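Shade on the Park Path – Project Report
Uthai Khamphan, Drundville

For my project I picked the paved path through the park in Drundville. I wanted to know where people get any shade on it and what grows along the edges, mostly because I walk it all summer and I'm always hunting for a cool spot! I measured a stretch of 327 feet with a borrowed wheel and split it into 3 sections.

Section one is the sunny part, and the grass on the left is pretty rough. It's patchy, with lots of low leafy weeds right up against the asphalt. I spent way too long here trying to name the weeds and gave up on most of them.
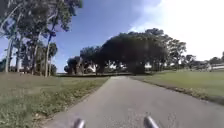

Figure 1. Asphalt path with pale-trunked trees on the left and the big dark tree past the far end.

The two sides don't match at all. The lawn on the right is greener and more even, but there's a scrubby, brownish strip between it and the path. My guess is that the mower can't get close enough – I'd like to ask the park crew about that in October.

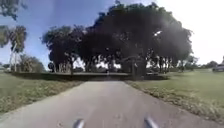
Figure 2. Path leading toward the shade trees, with dry patches in the grass on the left.

Once you get under cover it feels like a different park. I logged 145 feet of this section as shaded at noon, and it was easily my favorite place to sit and write notes (the picnic shelter helped).
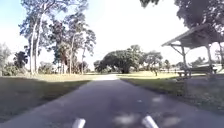

My tape readings were off by a little on the first try, so I redid them the next morning and used the second set in my table. If I did this again I'd also measure in the late afternoon, when the shadows get long and most of the dog walkers show up.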